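Demonstration collection (robot teaching)

Demonstration collection is the recording of a task as performed or steered by a person, for use in training a robot controller. It is the data-gathering stage of learning from demonstration, also called imitation learning or programming by demonstration. The person who performs the task is called the demonstrator or, where a machine is steered directly, the operator. One recorded performance, from a set start to a set end, is called an episode.

Methods

Methods are commonly grouped by the way in which human motion reaches the record.

In kinesthetic teaching the operator holds the robot arm and moves it through the task while the joint drives compensate for gravity. Joint angles are logged directly, so no conversion between bodies is required. The method is poorly suited to two-armed work, as one person can seldom guide both arms with enough precision, and the operator's hands often appear in the camera record.

In teleoperation the operator moves a separate input device and the robot follows. Input devices include handheld controllers, gloves, and leader arms, which are scaled or full-size copies of the robot arm. The record holds both the command and the measured response. Delay between the two leads operators to slow down, and contact forces are lost unless the input device can return them.

In direct human demonstration the task is done by hand with no robot present, and cameras or worn sensors record it. A camera placed near the eyes gives a view close to that of a camera on a robot's head. Collection is fast and can be done in ordinary workplaces. The main drawback is the correspondence problem: human joints, reach and grip differ from those of the machine, and the motion must be retargeted before it can be used as a command.

Retail shelf tasks

Shelf handling in shops is a frequent subject of direct human demonstration. Goods are small, closely spaced and varied in shape, and many are packed in display trays that hide all but the front row. Tubes, bags and boxes each call for a different grasp. Other people may work or shop at the same shelves, so the recorded view includes motion unrelated to the task.
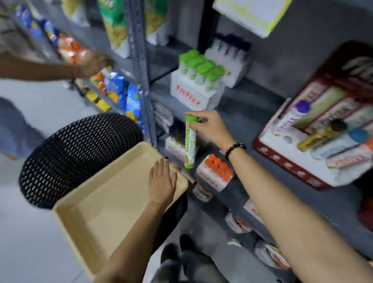 Handling a capped tube at a store shelf. The right hand grips the tube just below its green cap; the left rests on the rim of a tilted tray over a woven basket.

Two-handed episodes are treated separately in most annotation schemes. One hand may steady a container while the other moves an item, and the steadying hand can stay almost still for much of the episode. Under the Kullov scheme, drawn up by Bożena Rutkowska, each hand receives its own label track with 4 states: free, reaching, holding and supporting. A single track for both hands was used in the first version and was dropped after annotators disagreed on episodes in which the hands overlapped in time.

Recording and segmentation

A typical record combines one or more video streams with hand or joint positions on a shared clock. Clock error is a common fault. An offset of a few video frames is enough to place the closing of the fingers before contact with the object, and a controller trained on such data tends to close early.

Long recordings are cut into episodes by hand or by detecting changes in grip. The Drorneck toolset, written by Yetunde Ajayi, proposes a cut wherever hand speed falls below a threshold and leaves the final choice to an annotator. Failed attempts are kept in some collections and marked as such. Episodes with a drop followed by a recovery are of use in training corrective motion, which is scarce in collections limited to clean performances.

Limitations

A controller trained on demonstrations can drift into states the demonstrator never visited, where small errors grow. Collecting further corrections while the controller is running reduces this effect at the cost of operator time. Demonstrators also differ in speed, hand preference and order of steps, and averaging across them may yield motion that matches none of them.

See also

Behavior cloning
Leader arm
Motion retargeting
Teach pendant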